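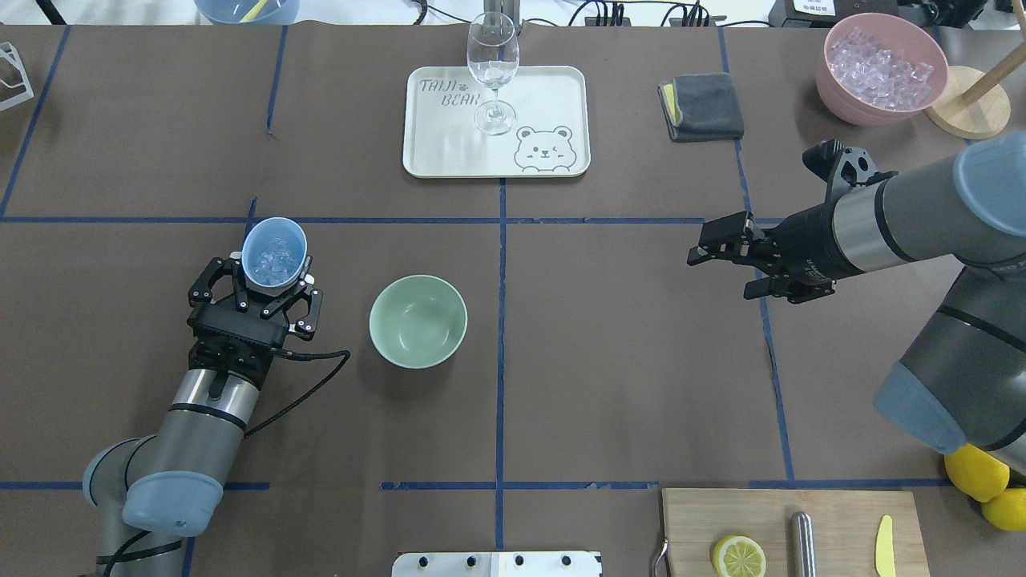 What happens to my claim now that Deltix is under court protection?

Your claim stays on the list, but you cannot collect it at this moment. While the protection lasts, single creditors may not seize money or goods, and any seizure that was made before is suspended. What you can do is make sure that the amount on the list is right.

The administrator has published the first list of creditors. It contains 2392 names, and most of them are small customers who had a balance on the Deltix payment account when the withdrawals were closed. Please look for your own name and compare the amount with your last statement. We have already heard from members whose balance was entered without the interest for the last quarter, and from one member who was on the list twice with two different amounts.

If you find a mistake, you must report it in writing within 31 days after the date on your letter. The form is in the envelope, and it can also be downloaded from the portal of Van der Linden, the office that keeps the claims register. Send copies of your statements and keep the originals at home. A telephone call is not enough, even when the person on the line is friendly and says that it will be corrected.

There are two groups of creditors in the plan, and the difference matters. The first group has a security, for example a pledge on the office equipment or on the invoices. The second group has nothing of this kind, and almost all our members belong to it. Each group votes separately on the plan. The draft is not ready yet, so please be careful with percentages that you read on forums. We have seen three different ones this week and could not find a source for any of them.

Some of you asked about Stunent. This was the sister company which gave the short loans, and it is not part of the procedure. If you have a loan there, you still have to pay the instalments on the normal day. Whether you may set off your Deltix balance against a Stunent loan is a difficult question — we think the answer is no for most contracts, but the older contracts have a different clause 2 and we are still reading them.

Also, several members received an e-mail from a firm called Ruvum, which offers to buy claims for a part of their value. Selling a claim is allowed. Once you sign, however, you lose your vote and also every later payment, so read the whole contract first and do not let yourself be hurried. The offer we saw was open until Sunday, with no reason given for this short time.

The next members' evening is in July. Questions for it can be sent to the usual address.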